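Drinks can drive passes last year's total in Dranstead

A drinks can collection in Dranstead has passed last year's total with a month still to run. Residents had handed in 1,712 empty cans by the end of November, against 1,550 in the whole of the previous drive.

The cans are taken in at the Barros hall between 4pm and 6pm, flattened, bagged and sold for scrap. Money raised goes towards new shelving for the food cupboard in the same building, which gives out tins, dry goods and soft drinks to 40 households.
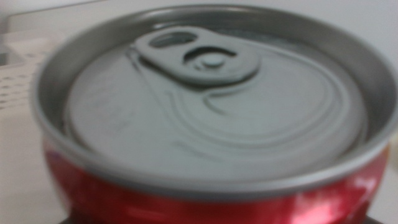 Full cans are welcome too, as long as they are unopened and in date. Those go straight to the food cupboard and are not counted in the total.

Kelly Naylor, who runs the cupboard, said soft drinks were often the first thing to go. "People bring pasta and beans, and we're glad of them, but a can of something fizzy is a treat for the children," she said.

Organiser Ionuț Neagu asked people to rinse their empties and leave the ring pulls on. Food tins, aerosols and glass cannot be accepted and should go in the household recycling as usual.

The drive closes shortly before Christmas. Larger loads can be collected from homes in the village by arrangement, and spare sacks are kept behind the counter at the Timby shop.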